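Rental turnover inspection -- 72 Hopkin, Ludamside neighborhood
Between-tenant walk, September. Managed by Kevard.

Exterior
Front steps -- OK. Handrail loose at bottom bolt, tighten before showing.
Gutters -- FAIL. Packed on the park side, downspout has come off the elbow.
House number -- missing the 2. Order one.
Porch light -- OK.

Entry and living room
Deadbolt -- OK, rekey at turnover as usual.
Smoke alarm -- chirping. New battery in, retest at next visit.
Windows -- 11 total on this floor, all open and lock exept the one by the radiator. Painted shut. Needs to be freed, it's an egress window.
Floors -- scratches by the door, old, were on the last report too.
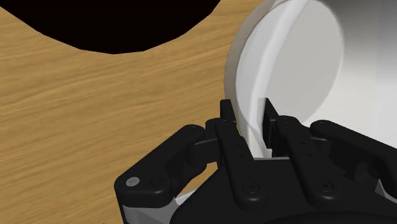 Kitchen
GFCI outlets -- left of sink trips and resets. Right of sink doesn't trip. Electrician.
Range -- all burners light. Anti-tip bracket not installed.
Under sink -- slow drip at the shutoff. Bucket for now. Plumber quoted 589 with the disposal swap, waiting on approval.
Range hood -- filter greasy, replace.

Bath
Fan -- runs, noisy.
Tub caulk -- FAIL, black along the back edge. Strip and redo.
Water temp at tap -- OK.

Basement
Water heater -- relief valve has no discharge pipe. Priority.
Stairs -- third tread soft. Do not show basement untill fixed.
Panel -- labels faded, relabel. Clearance OK.
Dehumidifier -- tank full, emptied it. Hose should go to the floor drain.

Comments
Good bones, same as most of the older places this side of Jatville. Nothing that stops us listing but relief valve and stair tread come first, then the stuck window. Photos sent seperately to the owner. Keys back in lockbox.

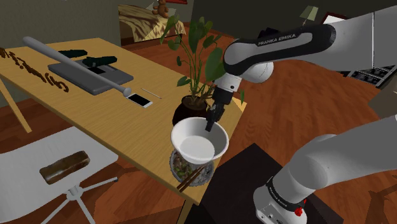
Ekow Nartey: Approved on the plumber, go ahead with the disposal too. Can the tread and the handrail be done in one trip? And please hold the listing until the window opens, I don't want people viewing it like that.

Noted -- same carpenter for both. Unit 31 next door has the same gutters, will get a price for the pair.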